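3.2 Table surfaces and the care of cloths in shared dining areas

The second part of the study dealt with the wiping of tables between meals. Guests and staff at the Pivau house share one dining area, and the tables in that area are used for eating, for paperwork and for folding small laundry. Earlier work on shared kitchens has mostly treated the cloth as a supply item to be bought and replaced. The present section treats it as an object with a place of its own on the table, which is set down, folded, turned and picked up again many times in a day.

Microfiber cloths with a bound edge were used throughout. Each cloth has a purple face and a gray underside, and staff were asked to keep the two sides for separate tasks: the purple side for the first pass over the table and the gray side for drying. A cloth at rest was recorded as flat, partly folded or fully folded. Figure 4 shows a cloth with its near edge folded over, on a table with a heart print, together with the tissues and the small dish that share the surface.

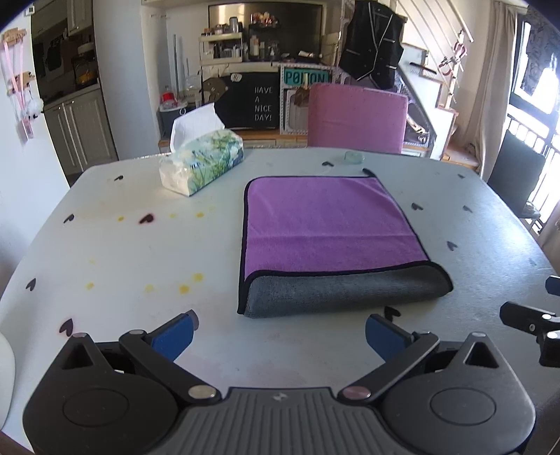

Records were kept on a paper sheet under the Lie scheme, which gives one line to each wiping and one column to the state of the cloth afterward. Over the study period 400 lines were completed. In 50 of these the state of the cloth was left blank, and those lines were removed before the results were compared. Staff at the Zetar house, who used the same sheet, reported that the column was easy to forget when a meal was about to begin.

Printed tabletops raised a separate difficulty. On a plain surface a spill or a dried mark is easily noticed, while on a surface with a small repeated motif the eye tends to pass over it. Yellow marks were a particular concern, as staff disagreed on whether a given mark could be removed by wiping or had become part of the surface. The sheet was therefore changed in September to include a space for marks that remained after two passes. The Prisus guide to household surfaces, which both houses keep in the kitchen, gives no advice on this point.

Items left standing on the table also affected the work. Tissues were usually wiped around and seldom lifted. Small dishes were more often moved, but were not always returned to the same spot.

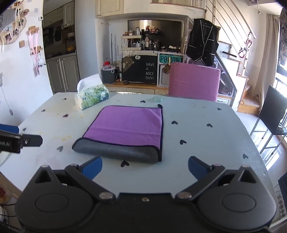

Does a partly folded cloth need to be opened out before it is used again?

Staff in both houses were told to open it fully, check both sides, and fold it again with the side needed for the task facing down. A cloth picked up by its turned edge was found to bunch in the hand, and the middle of the table then received less pressure than the rim. Opening and refolding was allowed 30 seconds in the work plan.

Washing of the cloths is treated in Section 3.3.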